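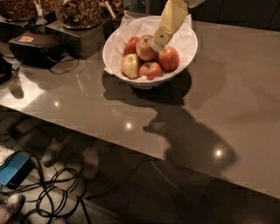 In defense of the bass and treble knobs

I bought my first serious amplifier when I was 22, and the dealer was very proud to tell me that it had no tone controls. He said it the way a butcher says there is no water in his ham. I had saved money for a long time and I wanted to believe him, so I went home with a black box that had a volume knob, a source selector and a power switch, and for many years I thought this was how adult people listened to music.

I would like to argue now that he was wrong, and that I was wrong with him.

The argument against tone controls is well known. Every circuit that the signal passes through will change the signal a little. A knob that you set in the middle is still in the path, with its potentiometer and its capacitors, and it may add some noise or move the balance between left and right. A purist wants to hear what is on the record, without additions. When I read the hi-fi magazines in those years, an amplifier with bass and treble was something for the bedroom, and if an expensive model had them the reviewer would write a sentence to excuse the manufacturer.

I accept most of this as engineering. An old carbon potentiometer that is full of dust is a terrible thing, and I have owned several. But the argument has a hidden part, and I think the hidden part is false. It supposes that the record is correct, that the loudspeakers are correct and that the room is correct, and that the only danger comes from me and my fingers.

Let us take the records first. I have a piano trio that was mastered so bright that the cymbals hurt, and I have a soul compilation where somebody has apparently put a blanket over the whole band. I love both of them. The people who made these records listened on their own loudspeakers, in their own studio, maybe tired, maybe with a label manager waiting in the corridor. They turned knobs until they were satisfied. I do not see why theirs should be the last hand that is allowed to touch a knob.

Then there is the room. Mine has one long wall of glass and one long wall of brick, and a sofa that can stand in only one place if we also want to open the door. My Ballerar floorstanders are good loudspeakers, a little generous at the bottom, and in this room they find a bass note somewhere near 45 Hz and hold on to it like a dog with a shoe. I moved them forward, I moved them apart, I bought a thicker carpet. My wife was patient with the carpet. Each step helped a little. What helped more was an older Clivitz integrated amplifier with a bass knob, which I turned to about ten o'clock and then left alone for the whole winter.

I know that a simple bass control is a rough tool for this. It starts to work at 100 Hz or higher and it lowers many notes that did nothing wrong. A friend of mine, Saulius Dambrauskienė, measures rooms as a hobby and he was almost offended when he saw my solution. He came with a microphone and a laptop and showed me the graph, with the peak in it like a church tower. He was right about everything. Then we put on a record, he listened for a time with his arms crossed, and he asked if there was more coffee. We stayed until late and did not look at the graph again.

Of course there is a modern answer to all this, and it is room correction. You put the microphone on a stand, the machine plays its strange whistles, and software calculates a filter. I have tried it in a Clustard streaming amplifier that I had on loan for a few weeks. It is clever, and in the bass it did a much finer job than my knob. I would not tell anyone to stay away from it.

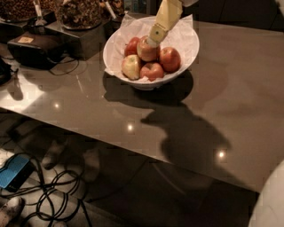
Still, I gave the Clustard back without sadness. To change anything I had to find the phone, unlock it, open the application, wait until it discovered the amplifier (sometimes it did not discover it), go to a menu and then to another menu, and there draw a curve with my thumb. By this time the song was in its second chorus. And the phone had of course shown me two messages on the way, so I was thinking about work. The correction was made for one position on the sofa and for all records equally, which means it could repair my room but it could do nothing for the soul compilation.

A knob is quick. I think this is its real quality and I do not see it discussed very often. You hear that the violin is sharp, you stand up, you turn the treble a little to the left, you sit down. If it is too much you go back. It takes a few seconds and your ears remember the sound from before, so you can compare in a fair way. With a menu the memory is already cold.

There is also the question of listening at low volume. Our ears lose the bass first when the music becomes quiet, and this has been known for a very long time. The old receivers had a loudness button for it, usually too strong, and it became fashionable to laugh about this button. But I have neighbors and a child who goes to school in the morning. Most of my listening happens after ten in the evening, at a level where you can still hear the refrigerator. At that level a flat amplifier gives me a thin, gray orchestra. With the bass turned up by a few decibels the cellos return to their chairs. Is this less faithful to the recording? I would say it is more faithful, if we speak about what arrives in my head.

Some months ago I brought the Clivitz for service to El Ouafi, a small repair shop where Fouad El Ouafi works at a bench by the window. I asked him if he could also bypass the tone section while he had the cover off. I suppose the old dealer was still speaking through me. He looked at the board and said that he could do it, it would be two wires, but he asked me what I expected to hear. I had no good answer. He cleaned the potentiometers, replaced two capacitors that were tired, and charged me 47 euros. The tone section is still there and I have stopped thinking about it.

What I would like from manufacturers is quite modest. Give us bass and treble, with a small range, six decibels up and down would be plenty for me. Use good parts. Put a click in the middle position so that one can find it in the dark, and put a bypass switch next to it for those who sleep better with a bypass switch. I have sympathy for these people, I was one of them – and on a good record in a good room I still press that switch myself.

Please keep the controls on the front panel too. When they are moved into an application they depend on the next telephone and the next version of its software, and an amplifier can easily live longer than five telephones. My Clivitz is older than the company's website.

I understand that knobs cost money. A clean front with a single large dial photographs very well, and it is cheaper to make than a front with four controls that must all feel good under the hand. If a manufacturer told me this openly I would respect it. What I do not like is when the saving is sold to me as purity, and I am asked to pay extra for it.

The dealer who sold me my first amplifier has closed his shop since then. I met him once at a record fair, and we talked for a while about the sound in his new apartment, which has a low ceiling and a hard floor. He told me it was a bit bright there. He was thinking about curtains.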